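Week 4 - Why towns chase small manufacturers

Okay, picking up where we left off with Namen. I told you the town had 2,217 residents and one big employer, the Lindgren mill, and you can guess how the council felt when it closed in August. Read Ragnheiður Baldursdóttir's chapter before section (it's short, I promise!).
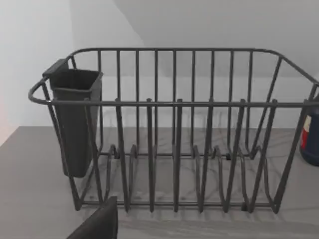

Department of Regional and Urban Economics

So, tax breaks. Flirkell got a ten-year abatement and hired roughly 200 people - great, but what did each job cost the town? Work that out with the handout numbers and bring it along. I'd also like you to think about who would have come anyway, with no deal at all. We'll do multipliers after the break.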